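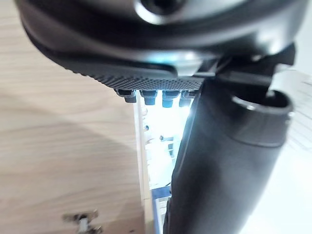
Tistham office, filing cabinets: notes and photographs

The Tistham records were reorganised in March, and the low cabinets were the last part of the job. The pages for Rurkcombe cover the tall shelving and the plan chests. What follows concerns the two-door units only. Yen-ting Su drew up the layout and Hok-lam Hsu kept the register, which runs to 109 entries for this office.

Cabinets were cleared one at a time. Lever-arch binders go on the upper shelf with the spine label facing the door. Box files are stored flat if the contents are unbound. Anything without a label stays on the countertop until it has been entered — it does not go back inside on trust.
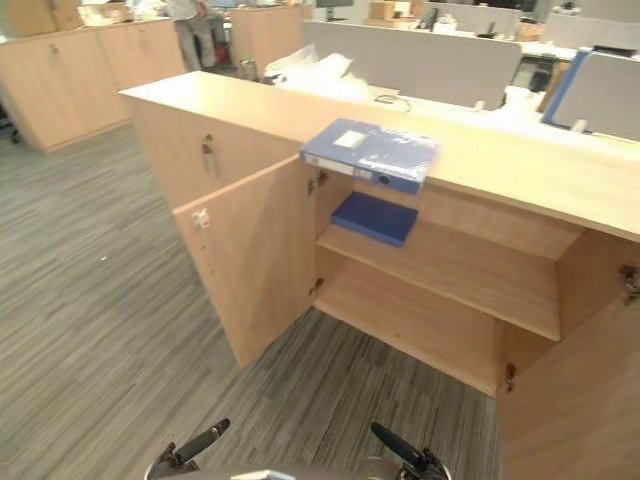 Two-door cabinet with the doors open. Blue binder on the countertop, box file flat on the shelf, lower compartment empty.

The lower compartments are reserved for the Haugland correspondence, 35 files in all, which will come over from Brovier once Gaspard Hoarau has signed the transfer list. Until then they are to be left clear. Keys stay with their own cabinets during the work and go to Chia-jung Tsang afterwards.

Doors and fittings were checked in the same round. A door that drops on its hinges will catch the carpet or bind against its neighbour, and a loose screw is the usual cause. 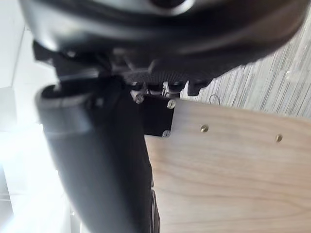 Screws should be tightened by hand. A power driver strips the hole in soft board, and the repair takes longer than the original fixing. Where a screw turns without biting, enter the cabinet number on the defects sheet and leave the door shut.

Register entries 56 onwards are still to be checked against the spine labels. Corrections to Yen-ting Tse, on the sheet kept with the register — please do not alter the labels themselves.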